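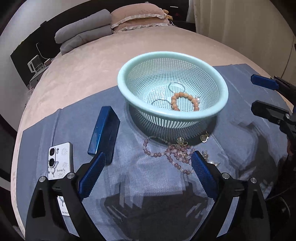 A beaded bracelet and bangles in a plastic basket, with more jewelry in a loose pile in front.

Jewelry swap returns to Arkbridge in September

Residents with a drawer full of tangled necklaces will have another chance to pass them on this fall. The Clilow Reuse Exchange has confirmed that its costume jewelry swap will come back to the Arkbridge community hall in September, after last year's event ran out of table space before noon.

Donations are being taken from now until the end of August. The exchange is asking for bracelets, bangles, necklaces, earrings, brooches and hair ornaments. Watches are accepted if they have a strap, whether or not they run. Items do not need to be cleaned or untangled first, but they should be in a closed bag or box so that small parts are not lost on the way.

Last year 200 households gave jewelry, and the sorters handled more than 2000 pieces. Much of the sorting is done in people's homes, on a bed or a dining table with a cloth spread over it. A plain cloth makes it easier to find earring backs and loose beads, and it can be picked up by the corners if the work has to stop for a meal.

The exchange has put out a short guide for anyone who wants to sort at home before donating. It suggests starting with the solid pieces. Bangles and chunky bead bracelets do not knot, so they can go straight into a basket or bowl and out of the way. Long strands of beads come next and should be laid out flat, one loop at a time. Pulling on one end tightens the knot and can snap old thread. Earrings are left for last. The guide recommends pairing them up on the cloth and putting each pair on a piece of card.

Single earrings are welcome too. They go into a separate tray at the swap, along with broken strands and odd charms, and are given away free to people who make their own jewelry. That tray was empty by the end of the day last year.

Any basket used for sorting should have a solid floor or very small holes. Sorters lost several studs last year through the bottom of a laundry hamper, and the guide now says so in its first paragraph.

The swap works on a token system. Each donor gets one token per wearable piece, up to a limit of 18, and may spend them on anything on the tables. People who have nothing to donate can buy tokens at the door for $2 each. Money raised will go toward new lighting for the repair room at the Ganwood branch library, where the exchange holds its monthly mending sessions.

Gold, silver and real stones are not part of the swap. Anyone who is unsure what they have should get it looked at before handing it in, as donated pieces cannot be returned once they have been mixed with the rest. The exchange does not value jewelry and will not hold items while an owner decides.

Empty jewelry boxes, pouches and small gift boxes are also wanted. The exchange used up its supply last year and ended up sending people home with beads in paper envelopes, some of which tore.

Drop-off points are the front desk at the Arkbridge hall, the Ganwood library and Tripathi Dry Cleaners on Mill Street. The library can take bags only during staffed hours. At the dry cleaners, donations go in the blue bin beside the counter and not in the clothing return slot outside.

Help is also needed with sorting over the summer. Anyone interested can pick up a batch from the hall, take it home and bring it back within two weeks. A batch fits in a shoebox and takes an evening or two, depending on how badly the necklaces have knotted. Cards, small bags and a pair of blunt tweezers come with it. There is a sign-up sheet at the hall desk.

Doors will open at 9 a.m. on the day of the swap, with the first hour set aside for donors. General admission follows at 10 a.m. The hall has step-free access from the parking lot side, and the kitchen will be open for coffee and sandwiches. Children are welcome, but the small-parts tables will be roped off for those under five.

The date will be posted on the hall notice board once the fall bookings are settled.

Posted May 2023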